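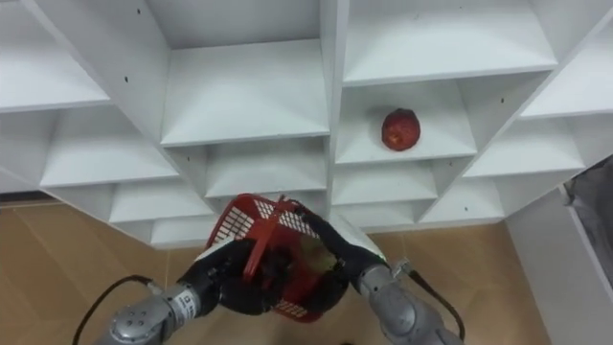 Lesia Hrynyshyn asked last year why a written rule is needed for something as ordinary as taking fruit off a shelf. Her point was that a careful operator already knows when to stop the arms. The trouble is that careful operators disagree, and the log then shows different habits under the same task name. These notes set out the rules used in the Illmont practical.

Week 2: Shelf picking with two arms

1. Before the run
Agree on who holds the stop button. That person does nothing else during the run. Check that the cables at both wrists have slack through the full reach, and that no cable can catch on a shelf edge. Write down the item, the compartment and the speed setting.

2. One hand holds, one hand picks
Decide which hand carries the basket and keep to it for the whole run. The carrying hand stays still while the other is inside a compartment. A red apple on a white shelf is an easy target for the vision system, so do not use it alone to judge whether the settings are sound. Repeat with a pale item before signing the sheet.

3. Contact
Approach slowly and close the fingers only after first contact. If the item rolls, open the hand and withdraw. Do not chase it along the shelf.
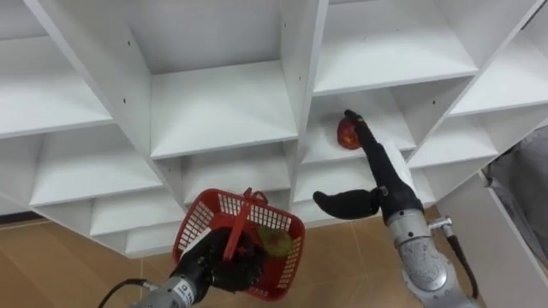

Does a run count if somebody pressed stop and the arms were then restarted? It counts as a stopped run and goes in the log as one. The restart is a new run with its own line.

4. People near the arms
The floor in front of the shelves is kept clear while the arms are powered. Nobody reaches into a compartment until the stop button is down and the holder has said so aloud – a nod is not enough.

5. The log
The Dosano log held 1,345 runs at the end of May. Amna Virk went through 100 of them and found that the most common fault was a missing reason for a stop. Write the reason at once, in plain words. "Basket rim touched shelf" is useful. "Error" is not.

Reading for next week: Semeniuk handout, sections on grip force and dropped items. Bring your signed sheet to Hanan Aoun before the practical.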